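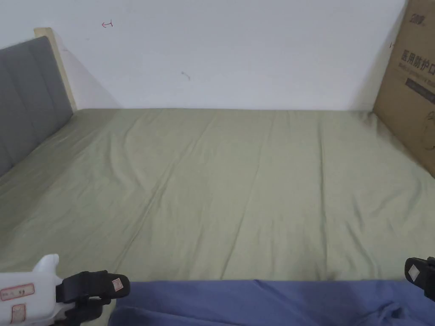 Home Issues Authors Search
Print this article E-mail this article Shares 215

3.2 Making a bed that stands against a wall

Most advice on bed making assumes that a person can walk around the mattress. In small bedrooms this is often not possible. One long side is pushed against the wall, and the sheet on that side has to be fitted by reaching over or by kneeling on the bed. We wanted to know how this changes the order of the work and the look of the finished sheet.

Households were recruited through the Ludine mailing list, which had 2000 subscribers at the time. Each was asked to make the bed with its own linen. We gave no instructions on how flat the sheet should be. Notes were kept with the form used by Heinonen in the earlier laundry study, with one added line for things stored on or beside the bed.

The far edge was almost always fitted first. People who began with the near edge usually had to release it again, as the elastic held the fabric back when they reached for the wall side. Once the far corners were in place, the sheet was drawn toward the body and the near corners were tucked under.

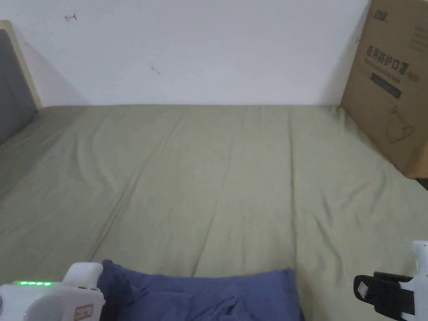 Long diagonal creases were the most common fault left at this stage. They tend to form when one corner is pulled harder than the one across from it, and smoothing with the flat of the hand moves them without removing them. Lifting the near corner and seating it again worked better. Short ripples along the wall were mostly left alone, and several people said that a blanket would cover them anyway.

Stored goods also mattered. Where a carton or a stack of clothes stood on the mattress, the sheet was smoothed up to it and the item stayed where it was.

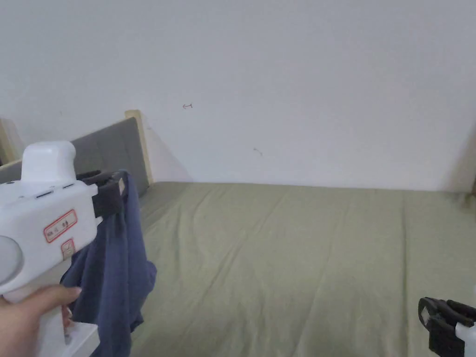

Should the top cloth be opened before it is brought to the bed?

It is easier to lay it down folded or gathered and open it there. A cloth shaken out in a narrow space catches on shelves and on the headboard, and its corners are hard to find again.

The top layer was then spread from one squared end. With that end lying straight, the other was drawn out by the corner and turned down last. Lauri Lehtinen, who coded the notes, marked this step as "corner pull." Thin cotton from Kandar and the heavier Fletis weave were handled in the same way, though the heavier cloth needed fewer corrections.

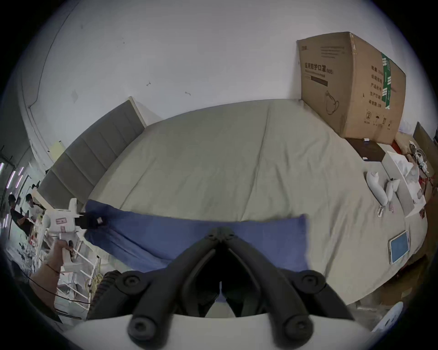

Figure 4. Blue cloth laid over a wrinkled fitted sheet. The right end is squared; the left end is gathered, with one corner held in a gloved hand.

Comments (0) Print E-mail
Previous section Next section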